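Stories Essays Poems Back Issues Submit

Fiction > Short Stories > Open Day at Poltia

The invitation said two o'clock, so Dragica Leka got there at ten past. She had spent thirty-one years inspecting elevators for the county and had never once seen a thing begin on time when somebody had printed a time for it. She parked beside the loading dock, next to a van with Ondora painted on the door, and sat finishing her coffee while the rest of the visitors were herded in under a banner.

Her nephew had got her on the list. Merrick worked in what Poltia called customer readiness. As far as she could tell this meant he stood near machines and was pleasant.

"You came," he said.

"I said I would."

"You said you'd see how your knee was."

"I saw how it was."

He gave her a sticker with her name spelled wrong and led her down a hallway that smelled of new carpet. The demonstration was in a room with folding chairs and a screen that took up the whole front wall. That was her first objection. She had driven two hours to look at a machine and they were going to show her television.

"It's the simulated cell," Merrick whispered. "Everything gets worked out in there first. The real one goes in at Brirkia next year."

"So there isn't one."

"There will be."

"I could have stayed home and looked at this."

"There are sandwiches after," he said.

A young woman in a gray blazer walked to the front and said good afternoon twice, the second time louder. She talked for a while about kitchens. Then she talked about hospitals, and about the elderly, and on that word she looked straight at Dragica, who looked straight back. The arm, she said, had no idea what it was going to find on the table on any given run. Somebody in the second row wrote that down.
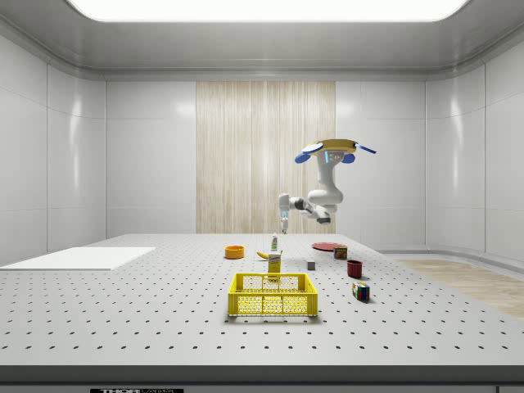 "What's the banana for?" Dragica asked.

She hadn't put her hand up. The woman in the blazer smiled in the direction of the voice.

"Great question. We want a mix of shapes. Things people really have at home."

"I don't keep a banana next to a Rubik's cube."

A few people laughed. Merrick studied his shoes.

"Well, it's about variety," the woman said. "A mug is a very different problem from a plate. A plate lying flat is hard, in fact. Think about how you pick one up."

Dragica thought about it. She slid it to the edge of the counter and got her thumb under. She supposed that was a problem, if you were a machine, and she was annoyed to find herself interested. She folded her arms.

"And what does the bottle weigh?"

"In the simulation?"

"In whatever this is."

The woman looked over at a man sitting behind a laptop. He said it had a mass value assigned to it. Dragica asked who had assigned it. He said, after a moment, that he had.

"Full or empty?"

"It doesn't really have an inside," he said.

She nodded and sat back. In her working life she had been handed a great many papers by a great many men who had assigned the values themselves. Once, at the old courthouse, there had been a load certificate so handsome it was framed in the car, and the car had been stopping four inches below every floor since September. She had stood in it with the building manager while he read her the certificate out loud. She had made him step out first, so that he would trip.

"Has it dropped anything?" she said.

"Aunt Dragica," said Merrick.

"I'm asking. It's an open day."

The man at the laptop seemed glad somebody was speaking to him. He was younger than she'd thought, and he hadn't shaved well. "All the time," he said. "I mean, in here it can. This set is 1727 runs, and we keep the bad ones too. We learn more from those."

"How many bad ones?"

The woman in the blazer said they'd be happy to follow up on figures, and would anyone like to see the arm from closer in? The man did something with his mouse and the view jumped.

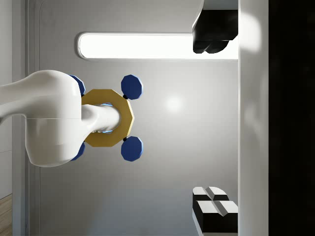 The second row leaned forward. A man in a fleece vest said "beautiful" to his neighbor, and the neighbor agreed that it was very clean. Dragica thought it looked like something you would find in an expensive bathroom. She hunted for a bolt. In her experience a thing that held weight had bolts, and the bolts had a torque, and some poor soul had to lie on his back and check it.

"How do you get in there to service it?" she asked.

This time the woman didn't say it was a great question. She said the design was still evolving.

"But somebody has to get in there."

"The covers come off," said the man at the laptop. "On the real one. They're supposed to." He scratched his neck. "I've only ever worked on this one."

It was the best answer she'd had all afternoon, and she wrote it on the back of her sticker.

Afterward, the sandwiches were egg or turkey. Merrick steered her to a corner by the coats.

"You could have been nicer to her," he said.

"I was nice to the boy."

"You asked him if the bottle was full."

"It matters. Ask anybody who has carried one." She took a second turkey, wrapped it in a napkin and put it in her bag for the drive. "When does the real one go in?"

"Spring. If Brirkia signs."

"And they'd let people come and see that?"

"I don't know. Why, would you want to?"

Across the room the man from the laptop was eating by himself, next to the fleece vests. Dragica found her keys.

"I'd want to see the covers come off," she said.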